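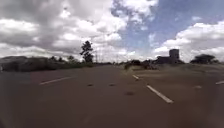
Do I need a Stestik account to play Lultemar offline?

You need one once, to activate the game on a new computer. After that, single-player runs without signing in, whatever the launcher's front page says about "always connected" play.

Section 4: Moving your saves to a second computer

The launcher has a cloud sync feature and it is switched on by default. The store page calls it seamless. Treat that word with some caution. Sync works well enough if you play on one machine at a time, close the game properly and wait for the upload. Most of the lost campaigns reported on the Broveck forum skipped one of those three. The steps below copy your saves by hand first and only then let the launcher near them.

Before you start

You will need both computers, a USB stick or a shared folder, and version 13 or later of the game on each. The version number is in the lower corner of the title menu. If the two machines don't match, update the older one. The game will open a newer save in an older version without complaint and then drop any trade routes it doesn't recognize.

Copying the files

1. On the first computer, load your campaign, let it run for a few seconds and save to a new slot. Don't rely on the autosave.

2. Quit to the desktop from the title menu. Alt+F4 closes the window but can leave the background process running.

3. Open the launcher, go to Settings, then Storage, and turn off Cloud Sync. Do the same on the second computer.

4. Click Open Save Folder. You should see one folder per campaign, plus one called Profile.

5. Copy the campaign folders you want to keep. Take Profile too if you care about key bindings and unlocked ship designs.

6. On the second computer, start the game once, go as far as the title menu and quit. This creates the save folder.

7. Open that save folder and paste the campaign folders in. Replace Profile if you copied it.

8. Start the game and load the campaign from the slot you made in step 1.

Caution: Don't rename campaign folders. The name is also stored inside the save, and if the two disagree the campaign vanishes from the load screen. Changing the name back brings it back, in every case we have tested.

Checking that it worked

The green check mark beside a save means the file exists. It doesn't mean the file is complete. Load the campaign and look at your credits, your docked ships and at least one station far from your home system. Sequeira is a good choice in the standard galaxy, being the last station written to the file. If its market screen is blank, the copy was cut short. Delete it and go back to step 4.

Turning sync back on

9. On the second computer only, turn on Cloud Sync. If the launcher asks which version to keep, choose Keep Local. Do not choose Keep Newest. It compares clock times, and a computer with a wrong clock will win an argument it should lose.

10. Wait for the status line to read Up to Date. Nearly 80 MB is normal for a long campaign, so a slow connection may take a while. The progress bar often sits at the end for a minute or two.

11. Turn sync on at the first computer. This time choose Keep Cloud.

Note: The cloud allowance is 1000 files per account. Each autosave counts as one, and the launcher gives its first warning at 998, far too late to be useful. Cut the autosave limit under Game Options, or delete old slots from time to time.

Note: Modded campaigns can be copied by hand but we don't recommend syncing them. The mod list is not uploaded with the save. The launcher's "mod-aware" setting only hides the warning message.

If something goes wrong

"Save conflict" on every launch: one of the two machines still has the background process running. Restart both and repeat from step 9.

Campaign loads but the map is dark: Profile was not copied. Your progress is intact and the map fills in as you visit systems again.

"Restore Previous" is grayed out: the launcher keeps earlier versions only for campaigns that had finished uploading. Use your own copy, and keep the USB stick until you have played a few sessions on the new machine.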